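Hevau names Partanen its home blog of the season

9/29/23 — Wastby

We're delighted to share that Partanen, the much-loved blog on small homes and second-hand furniture, has been chosen as Hevau's home blog of the season! Readers sent in 1,000 nominations after voting opened in June, and 27 blogs made the longlist.

Partanen will write 5 guest posts for the Hevau website, with plenty on painting old chairs, choosing curtains and finding room for books. The first is up now — make a cuppa before you start, as it's a long one.

Shelves and storage come next, in a post put together with our friends at Fillonum.
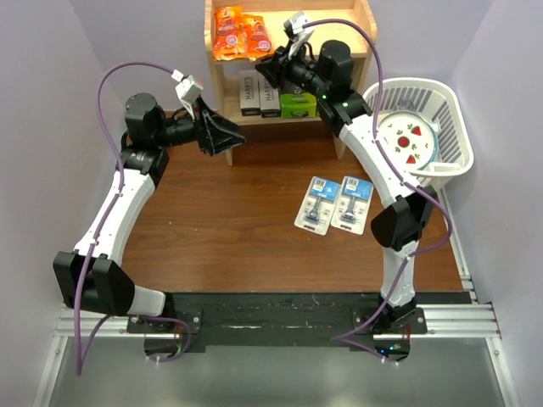

Meet the blog in Wastby

Partanen will also host 4 free craft mornings at the Hevau shop in Wastby. Places can be booked through the events page, and beginners are very welcome.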